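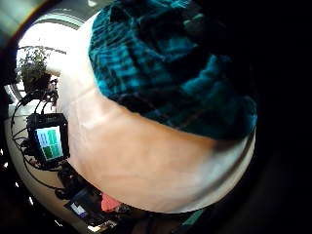 Wide lens view from the handheld gripper, forearm filling the middle, window upper left.

Quick how-to for checking a wrist camera on a handheld gripper before you record anything. Written fast between runs, will tidy up in June maybe. Steps are for the Somus handheld but the Oltemance one is close enough.

What you need: the gripper, the camera, a charged battery, a table by a window. Laptop for playback.

1. Mount the camera, finger tight, then a quarter turn more. No more than that, the Oltemance bracket strips.

2. Lock exposure. Auto exposure hunts every time the window comes into view. Look at the still: glare between plant and arm, right side gone to black. Lock it on the tabletop, not the window.

3. Roll your sleeves up. Flannel is the worst, thick folds go dark and the tracker loses the edge of the wrist. Thin cuffs are fine.

4. Arm check. Hold the gripper the way you will hold it for real, grab ten seconds, play it back. If your forearm takes up the middle like that, you can't see the table and neither can the policy. Change your hold or swap hands.

5. Cables. Keep them off the working area. Tape the loops down if you have to. Afia Bawa uses velcro, also good.

6. Walk the gripper slowly along the table edge, left to right, then back. Watch for a bent-looking edge in the middle of the picture. Some bend near the rim is normal with this lens, in the center it means recalibrate.

7. Do the count. We shoot a 206 frame test clip and want the marker found in at least 183. Under that, go back to step 2.

Somus vs Oltemance, since people ask: Somus is lighter and the trigger is nicer, Oltemance has the better camera angle, less arm in veiw. Tarık Güler disagrees about the trigger. For small parts I'd still take the Oltemance.

Last thing, save the settings file with the clip. Lost 79 clips that way once.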